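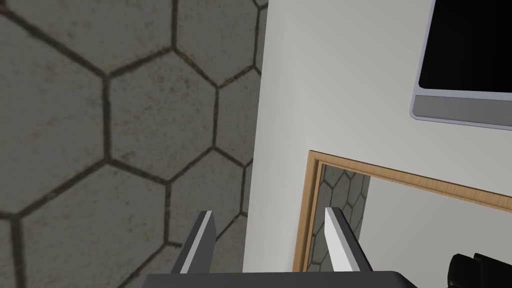

Can I use this dataset to find out whether it will rain on my town next weekend?
It holds old forecasts and what the gauges recorded afterward, so there is no future weather in it at all. For next weekend, check your local forecast.

Lei: a forecast check file for Rallthorpe and Drinolwood

Maintainer: Ebony Te Moana
Last revised: Saturday, December 18, 2021
Rows: 631
Sites: 2
Format: CSV, comma separated, one header line

Why I made it

Weather apps love a percentage. I wanted to know what those percentages were worth at two places I know well, and I didn't want to take the answer from the people selling the app. Each row pairs one published daytime rain forecast with the rain measured at that site on the day it was meant for. I make no claim beyond that, and I would be wary of anyone who does so on the strength of this file.

Columns

site: rallthorpe or drinolwood, lower case
issued: date the forecast was copied down
valid: date the forecast was for
lead: days between the two, from 1 to 9
pop: stated chance of rain, in percent
tmax_f: forecast high, degrees Fahrenheit
rain_in: measured rain, in inches
high_f: measured high
flag: blank, or a code from 1 to 3

Flag 1 means the gauge was read late. Flag 2 means the forecast changed during the morning and I kept the first version. Flag 3 means I don't trust the row and can't prove why. Leave the 3s out of any serious work. I kept them in because quietly dropping odd values is how most "verified accuracy" claims get their shine.
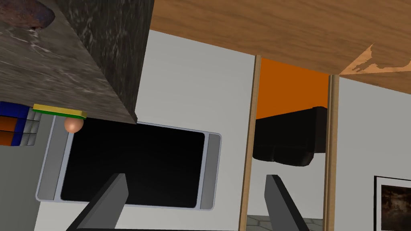 The Drinolwood gauge deserves more suspicion than the Rallthorpe one. It stands closer to trees than I would like, and a light shower with wind behind it can miss the funnel completely. If you see a dry reading on a day with a high stated chance of rain, don't rush to blame the forecaster.

The temperature readings have a problem of their own. In August the Rallthorpe sensor read warmer than I could believe on still afternoons, and I moved it into better shade. I did not go back and "correct" the earlier highs. An adjustment I can't defend is worse than a bad number with a note beside it.

Source of the forecasts

All of them came from the public page of Traltex, copied by hand once each morning. Traltex does not say how it arrives at its percentages, or whether "chance of rain" covers any drop or some minimum amount. I treated 0.01 inch as rain. Pick another cutoff and the scores will move, so state yours.

What it can't tell you

Whether one forecaster beats another. There is only one in here.
Whether forecasts are getting better. The record is far too short.
Anything about snow. Frozen days were left out.
Anything about storms. A daily total won't separate a ten-minute downpour from a full day of drizzle.

The long-lead rows are also thin compared with the next-day ones. Please don't draw a smooth curve through them and call it skill. If you must plot them, show the number of rows behind each point.

Loading

Dates are year-month-day. Missing values are empty cells, never zero. Some spreadsheet programs will turn an empty rain cell into 0 if you run sums carelessly, and you will end up with a drier place than the real one.

Terms

Free to use and share, with credit to the maintainer. If you find a copying mistake, send the row's site, issued date and valid date. Reports that the data "looks wrong" without a row will go unanswered.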